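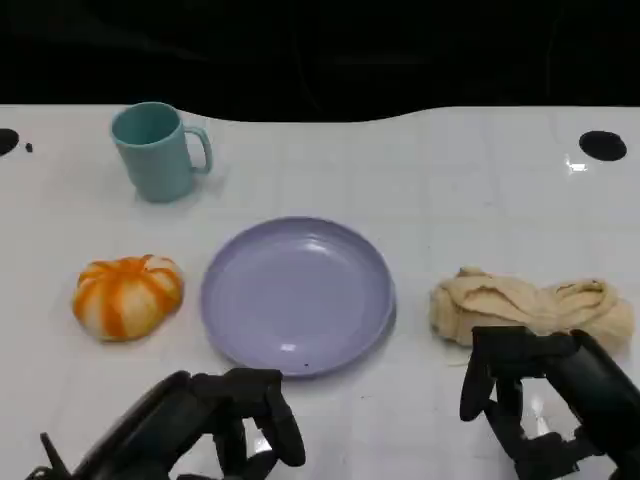

Table layout at the head camera: mug, plate, pumpkin, cloth.

Prastlow data collection, weekly meeting, February
Chair and notes: Meriem Gaber

1. Episode count
The target for the tabletop set is 347 episodes. 70 are still to be recorded. Forngate has asked for the full set in one delivery – no partial uploads.

2. Object placement
Agreed to keep the pumpkin left of the plate and the cloth right of it as the base layout. Placement may vary by up to 40 mm between episodes. The mug stays at the back left. Operators to log the layout code before each start, including repeats.

3. Cloth episodes
The cloth is the hardest item to label. Its shape differs every time and the start of a grasp is difficult to mark from the head view alone. Agreed that labelers use the wrist view for grasp start and the head view for everything else. 18 episodes to be relabeled on this basis.
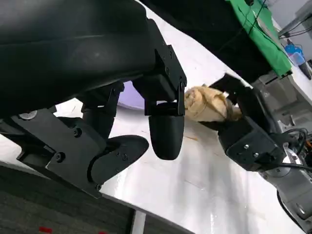

4. Episode length and discards
Failed grasps are kept if the operator recovers within the same episode. Episodes stopped by hand are discarded. Govindasamy format requires a text instruction per episode; wording list to be frozen before Sunday.

5. Actions
MG – send wording list to Trerkik.
MG – confirm disk space for the wrist streams.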